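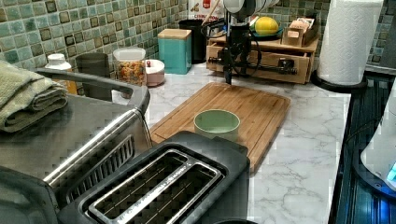
One student from last year's group wrote on the feedback form that she had always thought toast was just bread with the water driven out, and could we please spend longer on why it tastes so different from stale bread. Yes, we can! It's a lovely question and it gets most of this week's session.

Kitchen Science, Week 5: Browning
Wisside Evening Classes
Handout for Wednesday, February 24, 2021

What we mean by browning

Cooks use one word for several things. A cut apple goes brown, sugar in a pan goes brown, the crust of a loaf goes brown, and the chemistry is different each time. The apple is the work of enzymes, which need air and are stopped by heat or lemon juice. We did that in Week 4, so look back at your notes if the word "enzyme" has already slipped away.

Tonight is about the two kinds that need heat.

1. Caramelising
Sugar on its own, heated until it breaks apart. Ordinary white sugar melts and colours somewhere above 160 °C, going from straw to amber to nearly black. The smell changes as it goes (butter, then nuts, then bonfire) and the sweetness drops the whole way, so a very dark caramel can be quite bitter.

2. The Maillard reaction
Sugars and amino acids together. Amino acids are the building blocks of protein, and flour has plenty of both. It gets going at a useful speed from about 140 °C and makes hundreds of different flavour compounds, a few of which we can smell in absurdly tiny amounts. Roast coffee, fried onions, seared meat, beer, toast: all of them owe a great deal to it.

So back to the bread. Stale bread has changed too, but in its starch. The starch molecules line up again after baking and the crumb goes firm, even if hardly any water is lost. You can partly undo this by warming the slice. You can't un-toast toast, sadly.

Why water matters so much

While a surface is wet it stays near 100 °C, far too cool for quick browning. The heat is all going into making steam. Once the outside dries, its temperature shoots up and the colour comes in a rush. This is why a slice seems to do nothing for ages and then burns while you're looking for the jam! It also explains why we pat meat dry before frying, and why mushrooms in a crowded pan turn grey and sulky.

Things that speed it up
A brush of milk or egg (more protein, and milk brings its own sugar)
A little honey in the dough
A pinch of bicarbonate of soda, as on pretzels. Go easy, too much tastes of soap

Things that slow it down
Lemon juice or vinegar
Steam in the oven
A thick, wet batter

To try at home before next week

Take slices from the same loaf. Leave one plain, brush one with milk and one with lemon juice, and grill them side by side on a tray, never in an upright toaster once they've been brushed. Stay with them. Write down which colours first and what each one smells like, using any words you please. "Like my gran's hall" was a perfectly good answer last time.

Next week: eggs. Bring a notebook and a pencil, and read pages 16 onwards in the course booklet.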